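Revista > Archivo > Salud y sociedad > Lo que no se cuenta en la consulta

4. Hablar (o no) de las infusiones con el médico

4.1. Cómo pregunté y a quién

Llego por fin a la parte que más ganas tenía de escribir. En la sección anterior dejé las tablas con los productos que la gente compra en herbolario, y confieso que a mí las tablas me aburren un poco, así que aquí voy a lo otro: qué pasa cuando esa misma persona se sienta delante de su médico de cabecera y le preguntan si toma algo.

Envié el cuestionario a casi 600 clientes de los herbolarios de la red Altunance y me lo devolvieron completo 289. Me alegré muchísimo, la verdad, porque es largo y tiene una página entera de casillas (la página 2, que medio mundo odia con razón). Después hice nueve entrevistas, todas por teléfono, con personas que habían dejado su número en la última hoja. Las grabé, las transcribí yo misma y las codifiqué con la guía Rukadach, que ya expliqué en el apartado de métodos y que para conversaciones tan desordenadas como estas me resultó comodísima.

4.2. «No tomo nada»

La frase aparece una y otra vez en las transcripciones. Cuando el médico pregunta por la medicación, el paciente contesta que no toma nada y lo dice de buena fe, con la valeriana en el bolso. Al principio pensé que la gente ocultaba cosas por vergüenza, y con esa idea escribí medio borrador que luego tuve que tirar entero. Releyendo las entrevistas me encontré con algo bastante más sencillo: para casi todos mis entrevistados una infusión pertenece a la cocina. Se compra, se guarda junto al café, se le ofrece a la visita. ¿Cómo se va a declarar eso en una consulta?

Con las cápsulas cambia la historia. En cuanto el producto viene en frasco, con dosis y prospecto, vuelve a parecer medicina y se menciona más. Una entrevistada tomaba hipérico en las dos formas y a su doctora le había hablado solo de las cápsulas. Me pareció un detalle precioso (¡y preocupante!, que el hipérico interfiere con unos cuantos fármacos, entre ellos los anticonceptivos orales y varios anticoagulantes).

4.3. La frontera con la comida

Aquí me apoyo en la distinción de Hashemi entre remedio guardado y remedio servido, aunque la estiro un poco. El remedio guardado vive en el botiquín y se toma a solas; el servido circula por la mesa y tiene sabor, estación del año y receta familiar. Las pieles de cítrico secas, el jengibre rallado o la miel con tomillo caen casi siempre en el segundo grupo, y en el segundo grupo el silencio ante el médico es mucho más frecuente. Lo cítrico, además, me salió en las conversaciones sin que yo preguntara, sobre todo al hablar del invierno (Figura 1).

Figura 1. Mandarinas y, detrás, naranjas en un plato.
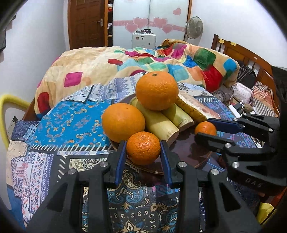
Dorian Royer, que leyó una versión previa de este apartado, me escribió que la frontera le parecía demasiado limpia. Según él, hay familias en las que el tomillo se sirve en la mesa y se receta a la vez, con horas fijas y con la abuela vigilando, y a esas familias mi esquema las deja fuera. Me pedía también que separase a quien calla porque no se le ocurre de quien calla porque ya le riñeron una vez.

En lo segundo le hice caso y recodifiqué las entrevistas, de ahí la categoría «silencio aprendido» que uso en el apartado 5. En lo primero sigo dándole vueltas. El piloto que hice en Jirkent apunta en la dirección que dice Royer, pero allí el cuestionario era otro y prefiero no mezclar los datos. De momento mantengo la distinción y marco los casos dudosos con un asterisco en el anexo.

Contacto con la redacción | © 2021 Todos los derechos reservados | Volver arriba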